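When a Robot's Fingers Lose Their Grip

2025-10-13
By the Flevia Junior Science Desk

A robot hand does not need to look like your hand. Many have only two fingers, and each finger ends in a flat pad. This kind of hand is called a gripper. To pick something up, the gripper moves its two pads towards each other until the object is squeezed between them. To let go, it moves them apart.

This explainer is about a fault that turned up in a gripper at the Grindham workshop in January. The fault was small. It took a long time to find, and it shows how engineers track down a problem.

What holds an object up?

Try this at home. Hold a pencil between two fingertips. The pencil is heavy enough to fall, but it stays where it is. Two things are at work. The first is the squeeze, which engineers call grip force. The second is friction, the rubbing force between your skin and the pencil. Friction acts against sliding.

Now put a drop of dish soap on your fingertips and try again. You have to squeeze much harder. The pencil weighs the same as before, but the friction is lower.

A gripper follows the same rules. Its pads are covered in a material that gives plenty of friction. If the pad surface changes, the friction changes too.

What went wrong

The Grindham robot had a simple job. It picked up a wooden handle from a flat table, lifted it 15 centimetres, moved it sideways and put it down. It then did the same thing in the other direction. This is called a cycle. One run was 38 cycles long.
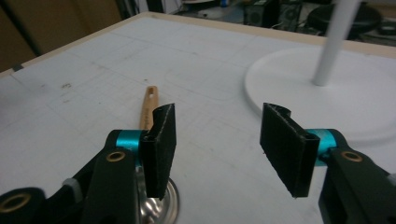

For most of the month the robot finished its runs with no drops. Then it began to drop the handle near the end of a run. The handle turned between the pads, one end dipped, and it slid out. Each time, the robot carried on to the other side of the table and opened its fingers with nothing in them. Its program had no step for checking that the handle was still there.

So there were two faults. One was the drop. The other was that the robot did not notice the drop.

The second fault may sound less serious, but it matters a great deal for safety. Suppose a robot is carrying a jar of paint and loses it. If the robot stops, people can come and clean up. If it keeps working, it may drive its arm through the spill or push broken glass off the table.

Looking for the cause

Engineers try to change one thing at a time. If you change three things and the fault goes away, you don't know which change fixed it.

The first test was grip force. The team set the gripper to squeeze harder. The drops came later in the run, but they still came. This told them that grip force was part of the story and that something else was changing as the run went on.

The second test was the handle. A round handle touches a flat pad only along a thin line. Think of a rolling pin on a bench. There is much less contact than you would get with a wooden block. The team swapped the handle for a block, and the drops stopped. Did that mean the handle was to blame? Partly. A round object is harder to hold, but the same handle had given no trouble earlier in the month.

The third test was the pads. The old pads were taken off and new ones put on. With the first handle and the first grip force, the robot completed the whole run without a drop.

Why pads wear out

Every time a pad closes, it is pressed and rubbed a little. If it closes too low, its bottom edge can scrape the table as well. Tiny pieces come away. Over many cycles an edge can become rough, or start to lift from the layer behind it. A lifted edge bends when it is squeezed, so less of the pad presses on the object.

Dust also plays a part. Wood dust and crumbs of pad material collect on the surface and act like very small rollers. You may have slipped on sand on a concrete path. It is the same effect.

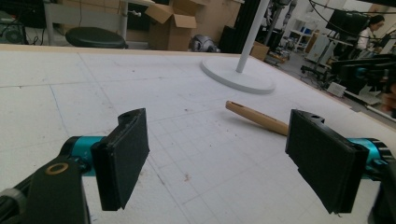
A two-fingered gripper above the grid table. The wooden stick is round, so flat pads touch only a narrow part of it.

What was changed

The pads at Grindham are now wiped with a damp cloth before each run and looked at under a bright light. A pad with a lifted edge is replaced.

The program was changed too. The motor that closes the fingers can measure how far apart they are. If the fingers are holding a handle, they cannot close all the way. If the handle has gone, they can. The robot now checks this gap during every lift. When the gap is too small, it stops moving, switches on a warning light and waits for a person.

A similar check was already in use at the Ziswood site, where the robots are fitted with a controller called the Yazıcı. It reads the gap 2 times in each lift, once at the start and once at the top.

Staying safe near a gripper

Keep your fingers out of the space between the pads, even when the gripper is still. A gripper that is waiting can look the same as one that is switched off.

If a robot drops something, do not reach in to pick it up. Tell the adult in charge, who will stop the machine first.

Words to know

Cycle: one complete set of movements that a machine repeats.
Friction: a force that acts against two surfaces sliding past each other.
Grip force: how hard a gripper squeezes.
Wear: damage that builds up slowly through use.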